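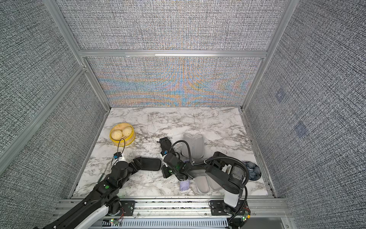

Page 6

Unit 2: Paying for Short-Term Storage

Inventory that sits on a shelf still costs money. The usual headings are rent, insurance, spoilage, and the interest on cash tied up in the goods. Together these are called the carrying cost, and it is normally stated per unit per year.

Take Zudley, a housewares wholesaler with one warehouse in Timadthorpe. It holds an average of 700 kettles, and its annual carrying cost on them comes to $576. Divide the second figure by the first and you get roughly 82 cents per kettle.

Marble and other patterned surfaces, sold by Zudley's sister firm Brisier, are handled differently. Slabs are heavy, take up floor space, and can't be stacked, so rent is charged by the square foot. Work out rent first and add the other headings afterward.

Ordering cost is separate. It covers paperwork, freight, and receiving, and is charged once per order whatever the size. Do not add it to carrying cost until we reach the order quantity formula in October.

Reading: Sandhu case, parts 1 and 2. Bring a calculator.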